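Egocentric Restocking Capture: Rules and Good Practice (FAQ)
Maintained by Jarmila Havlíček, Pilier retail manipulation group
Last revised 21 October 2023

Scope

What does this page cover?
Recording of shelf and display restocking by human operators in open stores, for use in training the Gudex two-arm controller. It does not cover teleoperation, which has its own rules under Zelenák.

Which tasks are approved?
Box unpacking, loose-fill display restocking, carton moves between aisles, and facing of bottled goods. Anything involving knives, glass above shoulder height or raw food needs written approval before the shift.

How large is the current set?
The May release holds 1,208 accepted episodes from 19 stores. The target for the next release is 4,000.

Operator conduct

Do operators have to work slowly?
No. Work at normal pace. Episodes performed at an artificial pace are rejected in review.

May both hands be used at once?
Yes, and for small packaged goods it is preferred. Each hand should hold one item or one stable group. Passing an item from hand to hand is allowed but must be labeled as a separate step.

What should be in view?
Both hands and the object being handled. Forearms entering from the lower corners are normal. Legs and floor may appear. Customer faces may not; see Privacy.

Jelly cups, as handled in the loose-fill task:
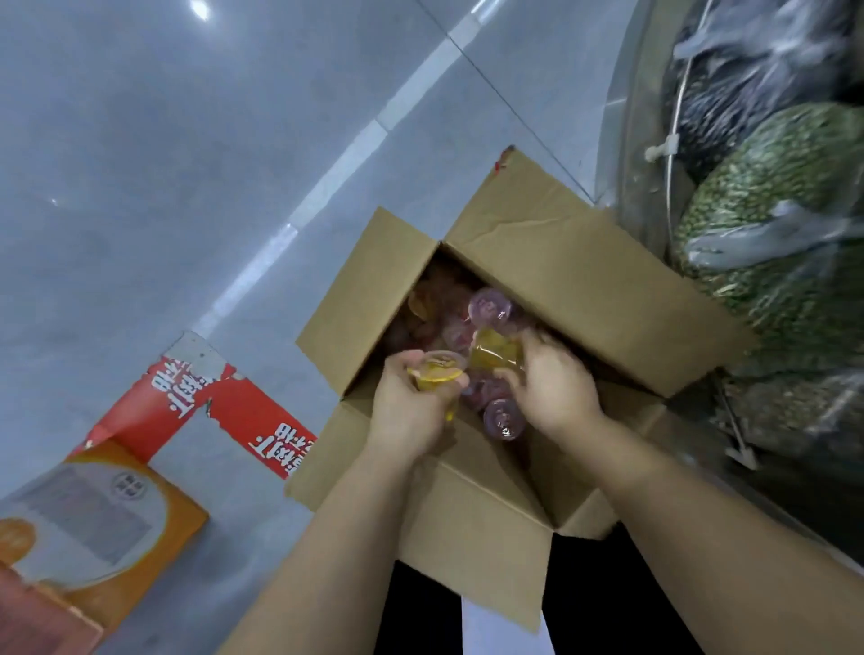
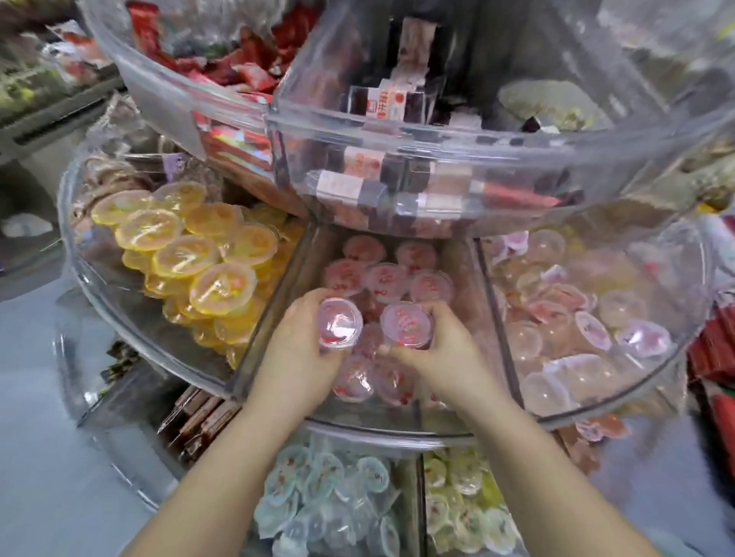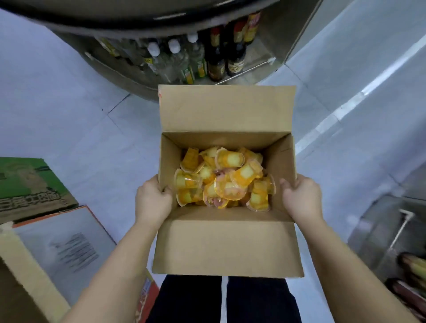 Labeling

How is a box labeled when its flaps are open?
As "box, open," with the flaps treated as part of the box. If an operator grips the box by its flaps, the contact label is "flap," even when the fingers curl over onto the inner wall.

Are individual cups labeled in a loose pile?
Only cups in contact with a hand. The rest of the pile gets one region label. Do not estimate how many units it contains.

How are compartments in a tiered display named?
By tier first (top, middle, bottom), then by position from the operator's side (left, center, right). Transparent dividers are labeled as obstacles whether or not a hand is near them.

What if the direction of the task is unclear?
A single frame with a hand on a cup does not establish whether the cup is being picked up or put down. Use "hold" until the surrounding frames settle it. Reviewers return any label that guesses.

Privacy and store rules

Is consent required from the store?
Yes, in writing, from the site manager. Plultex sites use their own form and ours is not accepted there.

What happens if a customer walks into view?
Continue the task. Mark the episode at the end of the shift. Faces are blurred before the footage leaves the site laptop, and an episode that cannot be blurred cleanly is deleted.

Can cartons be left on the floor?
Only within arm's reach of the operator, and never across the walking line of the aisle. Stop recording and clear them if a cart needs to pass.

Review

What is the maximum episode length?
55 seconds. Longer work is split at the point where both hands are empty.

Who handles disputes about a rejected episode?
Send the episode number and the reviewer's code to Jarmila Havlíček. Rejected footage is kept until the dispute is closed, then removed with the next release.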